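Brudesari Table Refresh - July progress note

Good news from the workroom! All 18 tables on the Nishad order have been sanded back and refinished, and we've spent $2,638 of the grant so far. We kept the pale honey colour the residents asked for, and the grain has come up beautifully under a light gloss.

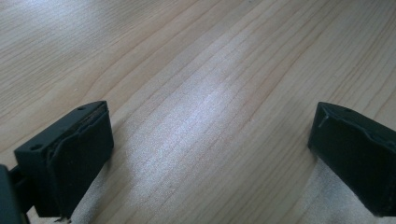

Photo: Sarita Mittal / Brudesari

Next up is the bathroom tidy kit, which goes out with each table. We've settled on a clear plastic cup for the toothpaste - easy to see into, easy to rinse - and everyone who has tried it likes having things upright and in reach. The first 100 cups are on order from Brarimow.

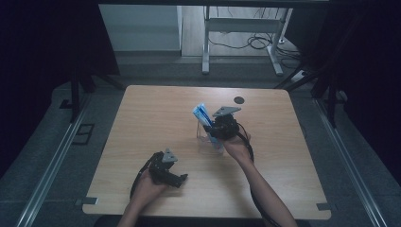
Kusum Chauhan would like the cups a little heavier at the base, and asked whether a second size could be priced before the next delivery. We're getting that quote now and will send it through with the August figures.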